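Labels belong on the short end

I've been loading trucks for small touring shows for 11 years, and I'll argue with anyone about where the label goes on a road case. It goes on the short end. I know the lids look nicer with a big stencil across them, and I know the shop will do it for free, but have you ever tried to read a lid when there's another case sitting on top of it?

Torben Baumgart, who I toured with through Tesgate one very wet November, put his on the long side. We used to go round and round about this in the van. His thinking was that cases get pushed long side out in a hallway, and fair enough, they do. In a hallway! In the truck they go in end first, and the truck is where I'm standing at two in the morning with a torch in my teeth.

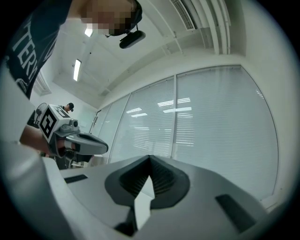
Should you label both ends or only one?

Both, every time, and put the same words on each. A case gets spun around at every dock, and you can't count on the handy end facing you when the doors open.

I'd also love it if people went easy on the colour coding. A strip of coloured tape is great for telling audio from lighting. Once a company has 20 colours going (looking at you, Seidel) you need a chart to read the tape, and the chart is always packed in one of the cases. Plain words in big letters do me fine. "Mic stands". Lovely. I can work with that.

And please, write the weight on it. The old theatre at Flosudstead has a ramp I wouldn't wish on anybody, and I'd like to know before I start down it whether I need a second pair of hands. A paint marker costs next to nothing and takes a minute. Torben still hasn't come round on the long side thing, by the way.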